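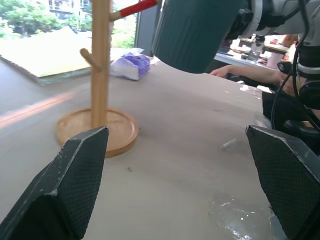 Page 17

Nalleo Home Projector: Setting Up for Your First Film Night

Category: Home Cinema > Guides & Manuals
5 min read

So the projector is out of its box and you have a film picked out. Lovely! Before you press play, give yourself a quiet half hour in the afternoon to go through the steps in this section. You will only have to do most of them once, and after that a film night is a matter of switching on and sitting down.

4.1 Placing the projector

1. Choose a firm, level surface facing your wall or screen. A shelf at the back of the room does nicely too, as long as it doesn't wobble when somebody walks past.

2. Leave a gap of at least 13 inches on every side so that the fan can breathe.

3. Plug in the power cord, then press and hold the button on top until the light turns green.

CAUTION: Please don't look into the lens while the lamp is on, and keep small children from doing so. It is very bright, even on the dimmest setting.

4.2 Getting a square, sharp picture

4. Open Menu, then Picture, then Test Grid. A white grid will appear on the wall.

5. Turn the front foot until the grid sits at the height you like. If the top is now wider than the bottom — it often is — use the Keystone arrows to pull the sides straight.

6. Turn the focus ring slowly until the lines in the middle are crisp, then check the corners. Wait ten minutes and check again, as the focus drifts a little while the lamp warms up.

NOTE: Stop-motion and hand-drawn films show a soft focus sooner than most, so if you have one on hand it makes a fine test. Our own Aldana Quezada sets up every demo room with a puppet short called Wananus and watches the stitching on the coats.

4.3 Choosing a film mode

7. Open Menu, then Film Mode. "Matinee" is for rooms with some daylight, "Evening" is for dark rooms, and "Archive" is for older films in black and white.

8. Turn Motion Smoothing off for anything animated. Left on, it invents extra movement between poses and the whole thing takes on a slippery look.

9. Set the volume to 40 and play a scene with talking in it, then adjust from your usual seat.
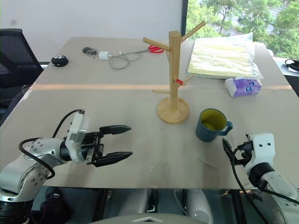
Why does my picture have black bars at the top and bottom?
The film was made in a wider shape than your screen, and the bars let you see all of it. You can fill the screen with Menu, Picture, Zoom, though you will lose a bit of each side.

4.4 Switching off

10. Press the button once and leave the cord in until the fan stops by itself.

Comments

Telma Fuentealba: Step 8 fixed it for us! My daughter's favorite cartoon had looked odd ever since we got the Nalleo.

Damián Gallardo: Does Archive mode work for early color films, or should I stay on Evening?

Graciela Gaete: Damián, I use Evening for those. Archive made everything gray on mine.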